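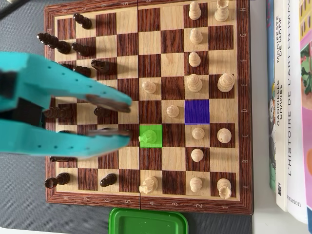
Furnival Folding Chess Set, Wood, with Printed Coordinates

Made by Tirnico. Sold and shipped by Daralbridge Games.

The Furnival is a full wooden chess set on a board that folds in half. It is meant for people who play at the kitchen table, at school, or at a club, and who need to put the set away afterward. We have carried it in the shop for 7 years and it is still the set we hand to most people who come in asking for "a normal wooden one."

The board

The playing surface has dark and light squares inside a reddish-brown border. Letters and numbers are printed on the border, so you can write down your moves or follow along with a book without counting squares. New players pick up the names of the squares much faster on a marked board, and it settles arguments about where the knight was.

The two halves meet at a seam across the middle. When the board is open and lying on a level table, the seam is thin and the squares line up across it. It does need a level table. If you open it over a tablecloth with a thick hem or a placemat, one half will sit higher and you will feel it when you slide a rook across.

Open the board with both hands, lay it down, and press lightly near the seam. Do not force it past flat. The hinges on the underside are small brass ones held with screws, and the screws can be tightened with an eyeglass screwdriver if they work loose over the years.

The pieces
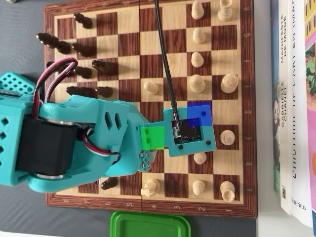 Piece shape matters more than most buyers expect. A set can look fine on a shelf and still be hard to read when you are leaning over it in the middle of a game. The Furnival follows the usual tournament shapes, with turned bodies and carved knights. From overhead, the cream pieces are easy to tell from the dark brown ones, and the tall piece with the stacked rings on the first rank stands out from the pawns in the next column. The dark side has a glossier look from that angle, so if you play under a bright ceiling lamp you may want to move the lamp a little to one side.

Each side has the standard sixteen pieces: king, queen, two rooks, two bishops, two knights, and eight pawns. There are no spare queens in the box. If you want them, order the Furnival Extra Queens, which come as one light and one dark and are turned from the same pattern.

The bases are covered with green felt. It is glued on, and the glue holds well at room temperature. Do not leave the set in a hot car. If a felt does come off, a thin coat of white craft glue will put it back. Let it dry overnight with the piece standing upright.

The light pieces are left close to the natural color of the wood and will darken slightly with handling. The dark pieces are stained and then lacquered. You may see small differences in shade from one piece to the next, and we do not count this as a fault. A cracked base, a chipped crown, or a missing piece is a fault, and we will replace the piece free of charge if you write to us.
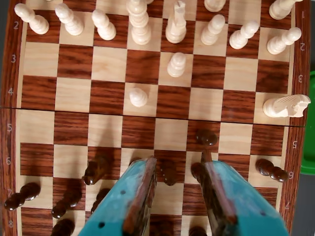
Knights take the most knocks in any wooden set, and this one is no different. The ears and the muzzle are the thin parts. If you have small children playing, show them how to lift a knight by the neck. We stock single replacement knights in both colors, along with kings and pawns. Other pieces can be ordered but take longer to come in.

Care

Wipe the board with a dry cloth. If something sticky gets on it, use a barely damp cloth and dry it right away. Keep furniture polish off the printed border – some brands will lift the lettering. A little plain wax once a year is fine on the pieces but is not needed.

Store the set indoors, closed, and lying flat. Wood moves with the seasons, and a board stored on edge against a heater will warp. We cannot replace boards damaged this way.

Compared with our other sets

The Steruvetti is heavier, with weighted pieces and a one-piece board that does not fold. It is the better choice if the set is going to stay out on a table all year. The Furnival is lighter and easier to carry, and it costs a good deal less. The pieces are not weighted, so a sleeve can tip one over. For most homes we think that is a fair trade.

Ordering

The Furnival ships in a plain carton with paper padding. Our last delivery from Tirnico was 600 sets and came in August. Clubs and schools ordering more than one set should write to us first, as we can usually do something on shipping.

Related items
Furnival Extra Queens (pair)
Furnival Single Replacement Pieces
Steruvetti Weighted Set with Flat Board
Tirnico Drawstring Piece Bag, Green
Daralbridge Score Pad

Comments

Marlene P.
Bought this for my father and he likes the letters on the border. One pawn had a loose felt. I glued it myself, no trouble.

chessdad_ohio
Good board. Pieces a bit light for me but my kids do fine with it. Does the piece bag hold the whole set?

Antigoni Tzavaras, Daralbridge Games
Yes, the green bag holds all the pieces with room for the extra queens. The board does not go in the bag.

R. Lindqvist
Replacement knight came in a small envelope and the color is close enough. Slightly lighter than the old one.

Page updated Sep 19, 2020 | Contact us | © Daralbridge Games | Back to top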